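Print | E-mail

Burau Tableware Extends Placemat Collection to Independent Retailers

2021-04-03 | Burau Press Office
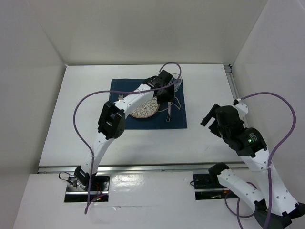
A place setting with a patterned plate, fork and drinking glass on a navy placemat.

Burau, a supplier of table textiles to restaurants and hotels, will begin selling its placemats through independent home goods stores this spring. The move opens the range to household customers for the first time. Until now, the company has sold only to the hospitality trade and only by the carton.

The retail collection is called Maltura. It includes 12 colors and two shapes, rectangular and round, and uses the same woven material as the company's restaurant line. The mats can be wiped clean with a damp cloth and stored flat or rolled. They should not be ironed or put in a dishwasher.

Maltura mats will be sold singly and in sets of four. Stores can mix colors within an order, a change from the trade program, where each carton holds one color. The minimum opening order is 44 mats. Reorders have no minimum, but orders of fewer than nine mats will carry a small handling charge.

The company began work on a household range after a slow year for its restaurant customers. Many dining rooms were closed or running at reduced capacity, and several trade buyers asked if they could offer the mats to their own guests alongside takeout meals. Burau ran a limited trial with those buyers over the winter. Navy and the two gray shades sold best, while the brighter colors sold mainly in single pieces.

Two changes were made following the trial. The rectangular mat is now slightly narrower, so that two can sit side by side on a small kitchen table. The edge binding has also been replaced with a flat stitched hem. Customers in the trial said the old binding collected crumbs — a complaint the restaurant line had also received from time to time. The new hem will be added to restaurant mats as existing stock runs out.

Distribution will be handled by Arai, which already ships Burau's trade orders. Arai expects to supply about 500 stores by the end of the first season. Stores that have an account with Arai can add Maltura to their next order without a new application. Other stores will need to complete a short credit form, and most applications are processed within a week.

Packaging for the collection was produced by Cumudine. Single mats carry a paper band with the color name and care instructions. Sets of four are tied with cotton tape and do not come in a box. Stores that need boxed sets for gift displays may request them when placing an order — flat cartons are supplied at cost and must be assembled in the store.

A matching table runner is planned for September. It will be offered first in navy, sand and dark green, with other colors to follow if demand supports them. Cloth napkins are also being considered, but no date has been set.

Trade customers will see no change to their current prices, carton sizes or delivery schedules. Color cards and fabric samples are available to stores on request from the Burau sales desk. Samples are free of charge and limited to one pack per store.

Print | E-mail
Shares: 9 | Comments: 0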